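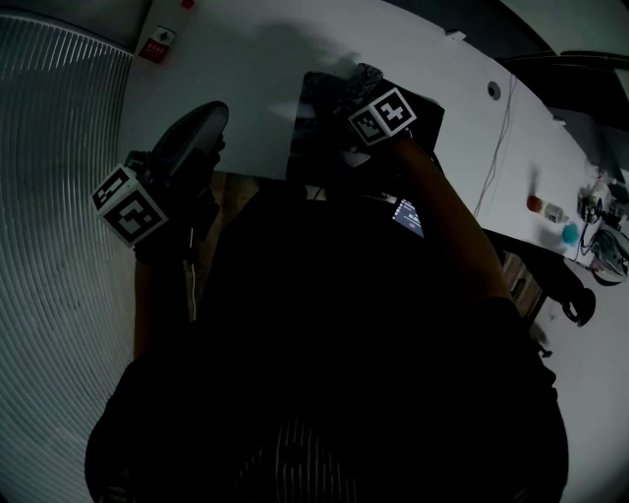 Workshop Notes: Recording Good Examples at the Bench

These notes are issued to everyone who records tabletop tasks for the Teda learning system at the Plodelmont workshop. They replace the sheet of 8 Jan 2021. Questions should go to Nermina Dumitrescu, who keeps the list of approved tasks.

Before a session

Wipe the tabletop and the faces of the marker cubes with a dry cloth. A smear across a black square is enough to spoil the tracking on that side. Cubes with scratched or lifting prints are to be exchanged at the Isaksson cabinet, and the replacement entered on the card inside the door.

Check that each cube is tight on its gripper. Turn it gently between finger and thumb; if it moves at all, tighten it and run the calibration again. Examples recorded with a loose cube cannot be repaired later.

Lead cables down and away from the forearm, with enough slack for a full reach to the far side of the table. A strip of cloth tape at the elbow works well. Plastic ties are not permitted on gripper cables.

Lay out only what the task sheet calls for, plus the extra items when the sheet says "mixed table." Small bottles and balls are suitable extras. Items that roll should be set well in from the edge.

During a session

Stand square to the table and keep the elbows low. Both cubes should stay in view of the head camera for as much of the task as possible. When one hand must pass over the other, lift it higher than seems natural and move at an even pace.

Work at the speed of ordinary housework. The system copies pauses as faithfully as it copies movements, and a recorder who stops to think is teaching it to stop. Decide on the order of steps beforehand and walk through them once with the recording off.

Flat objects deserve special care. Press down lightly with one jaw, slide the object toward the body until it can be gripped, then close. Do not pry at a corner. Huguette Deschamps has found that a slight tilt of the wrist shortens this step considerably.

Mistakes may be kept if they are corrected within the same example – a dropped item picked up again is useful material. An example that is abandoned halfway should be marked as such and left in the folder. Please do not delete it.

Record in sets of 20, then rest the hands. The target for February is 1,000 accepted examples, of which 288 are in hand.

After a session

Check the first and last example of each set for cube visibility before leaving the bench. Set both grippers down with the jaws open – closed jaws flatten the pads overnight. Files go to the Teveck drive by the end of the shift, under the task name and the recorder's initials. Narayanan Amin reviews new sets each morning and returns any that need to be recorded again.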